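Gullorness Guest House Training Program
Progress report to the Cevach Fund, second period
Prepared by Agnese Vasiliauskas, program lead

Summary

The program trains people who have been out of work for a year or more for jobs in small hotels and guest houses. In this period we enrolled 12 trainees, the full number in the grant agreement. Five have moved on to paid work and the rest are still in training. Spending is within budget, except for the transport line, which is covered below.

Training delivered

We gave 96 hours of classroom teaching and 162 hours of practical work. The classroom part covered front desk routines, taking bookings by phone, handling complaints, food safety and basic bookkeeping. We had planned to start the bookkeeping unit in July but moved it up at the request of two employers, who wanted trainees able to close out a cash drawer on their first shift.

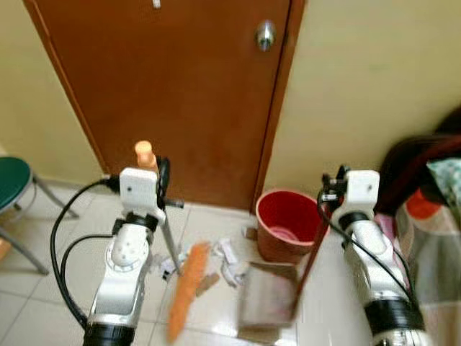
The phone booking unit needed the most changes. Trainees did well with the script but had trouble when a caller changed dates halfway through, so we added a second session with longer practice calls. Housekeeping went closer to plan. Floors are taught before beds and bathrooms, and the first exercise is a plain one: paper scraps on a white tiled floor, a broom and a dustpan. Trainees then go on to linens, restocking and the room checklist. The checklist has been cut to one page after employers told us the old one took too long to fill in.

Attendance was good in the mornings and weaker after lunch. Several trainees have to pick up children at three, and the bus back from Gullorness runs only once an hour. We now finish at 2:30 p.m. and start half an hour earlier. 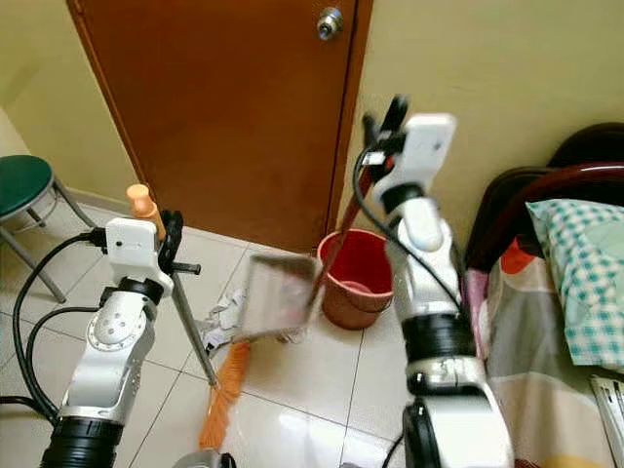 Sweeping the tiled floor in the room with the bed.

Employer partners

Lukisard remains our largest partner and has hired three of the five trainees now in work. The other two went to Žukauskas, a family-run guest house that joined the program this period. Both employers report that new staff are punctual and good with guests. Both also asked for more practice in spoken English, particularly giving directions and explaining a bill. 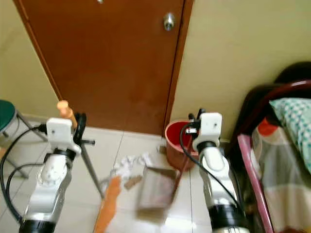 We have added a weekly conversation hour in response. It is taught by our current front desk instructor within her existing contract, so there is no extra cost to the grant.

Budget

The transport line is overspent. Bus fares went up after the budget was approved, and we had assumed more trainees would live within walking distance. We ask the Fund's permission to cover the difference from the printing line, where the shorter checklist and shared workbooks have left money unspent.

Next period

Recruitment for the next group is open. We will also visit both employers to check on the trainees they hired, and will include their written comments with the final report. A decision on the transport request before the new group starts would be appreciated.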